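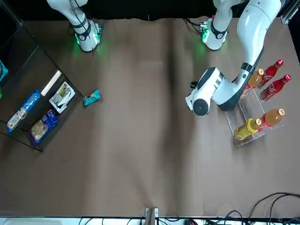 Figure 4. Two white robot arms over a table covered with a brown cloth.

4. Setting Up a Temporary Release Record

This section covers the creation of a temporary release record in Clemley Case Desk for a client serving a sentence. It applies to work release, educational leave, and furlough applications. For parole and early discharge, see Section 6.

4.1 Before you begin

You need an open client matter, a signed authorization to obtain records, and the sentencing order in PDF form. Your account must have the Matter Editor role. Users with the Reader role can view a release record but cannot create one.

Note: The sentencing order is stored once, at the matter level. Do not attach a second copy to the release record. Duplicate orders cause the date check in step 6 to stop with an error.

4.2 Create the record

1. Open the client matter and select Custody from the left menu.
2. Select New Record, then Temporary Release.
3. Choose the program type. The type cannot be changed after the record is saved. If the wrong type was chosen, close the record and create a new one.
4. Enter the facility name exactly as it is written on the sentencing order or the latest transfer notice. If the two differ, use the transfer notice.
5. Enter the custody start date and any jail time credit. Credit is entered in days, without commas. For a credit of 3,645 days, type 3645.
6. Select Check Dates. The program compares your entries with the sentencing order and marks each mismatch in red.
7. Correct the marked fields and select Check Dates again.
8. Select Save.

Caution: Check Dates does not decide whether a client is eligible. It only compares dates. Eligibility rules differ by state, by program, and by the offense of conviction, and must be reviewed by the attorney of record before anything is filed.

4.3 Add conditions

Conditions are the terms the facility attaches to a release, such as curfew, travel limits, employer contact, or testing.

1. In the saved record, open the Conditions tab.
2. Select Add and enter one condition per line. A line holds up to 50 words. Longer conditions must be split, with the same condition number on each part.
3. Set the Source field to Facility, Court, or Agreement.
4. For a condition with a deadline, enter the date and choose who receives the reminder.

Reminders are sent 35 days before the deadline and again 2 days before. These intervals are set by the office administrator under Settings > Alerts and apply to all matters.

Note: In offices that connect to the Altier calendar, reminders are also written to the attorney's calendar. The calendar entry shows the matter number only. Client names are left out.

4.4 Record a denial

1. Open the record and set Status to Denied.
2. Enter the date on the written decision. Do not use the date the decision reached your office. That date goes in the Received field.
3. Attach the decision.
4. Select Start Appeal Clock if the attorney has confirmed that an appeal is available.

Caution: The appeal clock runs from the Received date unless Count From Decision is checked. Confirm the correct starting point with the attorney. A clock that has been started can be stopped but not deleted, and both actions remain in the matter log.

4.5 Sample record

The training database contains a completed work release record under the client name Darren Marsden, facility Brurkonwood. It is assigned to Imogen Wainwright and may be edited freely. Changes are cleared when the training database is reset in March.

Section revised 17 May 2025.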